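Computer Drop-Off Moves to the Plombridge Annex

The town's electronics drop-off has a new address. Starting Monday, August 31, 2026, residents can bring old computers, monitors, printers and phones to the Plombridge Annex on Bielecka Street, next to the tool library. The old spot behind the fire station is closed, and anything left there will be treated as dumping.

Hours are the same as before: Tuesday and Thursday afternoons, and Saturday mornings. Use the side entrance and pull up to the yellow line. Staff will unload heavy items, so stay in your car if you are bringing a monitor or a large printer.

There is no charge for computers, laptops, tablets, phones, cables, keyboards or mice. Flat screens are free as well. Tube televisions and tube monitors cost $15 each, paid by card at the window. Microwaves, air conditioners and anything containing refrigerant are not accepted and should go to the county yard in Lornurport. Loose batteries go in the red bins just inside the door. Tape over the ends of lithium batteries before you drop them in, and hand swollen ones to a staff member.

The question we get most often is about personal files. The annex does not erase drives for you at the counter. Desktop computers are opened and sorted into boards, power supplies, drives and metal. Drives go into a locked cabinet and are shredded in Lornurport, with pickups every two weeks. If you would like to keep your drive, take it out at home before you come. On most desktop towers the side panel comes off with a couple of screws at the back, and the drive is held in a bay near the front.

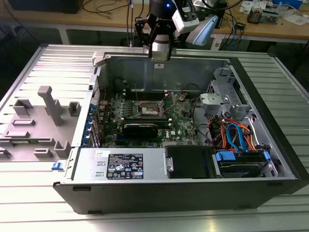
Yara Tarawneh wrote to us after the last newsletter to say that she had kept three old towers in a closet for 13 years over exactly this worry, and that taking the drives out took her less time than finding the screwdriver. She asked whether a computer with its drive missing would still be accepted. It will be. Missing parts make no difference, and you don't need to bring the power cord or the manual.

Laptops are harder to open, and some have storage that can't be removed at all. For those, sign out of your accounts and run the factory reset before you come in. The same goes for phones and tablets. Please remove SIM cards and memory cards too, as we can't return them once a device has been checked in.

Working laptops less than five years old may be set aside for the school loan program run by Raghavendra Shenoy. Tell the person at the window if you would prefer that yours be recycled. Chargers are especially welcome for this program, and a bag of mixed ones is fine.

Small businesses can use the annex by appointment only, with a limit of 15 items per visit. To book, call the public works desk and ask for Lamisi Asamoah.

The annex will be closed on town holidays.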